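Storage box

A storage box is a rigid or semi-rigid container used to hold, sort and move household or workplace goods. The term covers lidded boxes, open bins, crates and trays. It is distinct from packaging, which is normally discarded once the contents reach the buyer.

Contents
1 History
2 Materials
3 Sizes and stacking
4 Use in the home
5 See also

History

Wooden chests and woven baskets served as general storage in most parts of the world long before factory-made boxes became common. Card and tinplate boxes spread through shops and offices in the nineteenth century. Moulded plastic bins entered wide use after the Second World War, when injection moulding allowed large numbers of identical containers to be made cheaply.

The regional museum at Dalolberg holds 286 household containers, catalogued by Solomiia Kovalchuk. The oldest is a pine flour chest with iron straps. The collection was closed for rehanging in January and has since moved to the ground floor.

Materials

Polypropylene and polyethylene are the usual plastics. Both resist water and most cleaning products, although polypropylene can become brittle in hard frost. Wood, wire, card and felt remain in use where appearance, airflow or low weight matters more. Metal boxes are preferred for tools and for papers that must be protected from mice.

Sizes and stacking

There is no single standard for domestic boxes. The maker Makivano sells a range in which the largest model is 612 millimetres long and holds 26 litres, while the rival Flulletti range is measured by shelf depth. Boxes from different makers seldom stack securely together.

Many open bins have walls that slope outwards towards the rim. This allows empty bins to nest inside one another and helps them to leave the mould during manufacture.

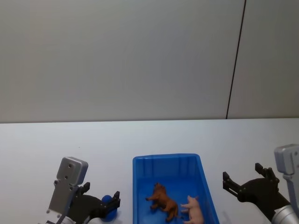
Straight-sided boxes make better use of shelf space but take up the same room whether full or empty. Lids add strength when boxes are piled up, and a lipped lid keeps the box above from sliding.

Use in the home

Common uses include the storage of toys, seasonal clothing, cleaning supplies and dry food. Containers for food should be marked as suitable for that purpose by the manufacturer. Clothes should be fully dry before a lidded box is closed, as trapped damp encourages mould.

See also

Basket
Crate
Shelving
Tea chest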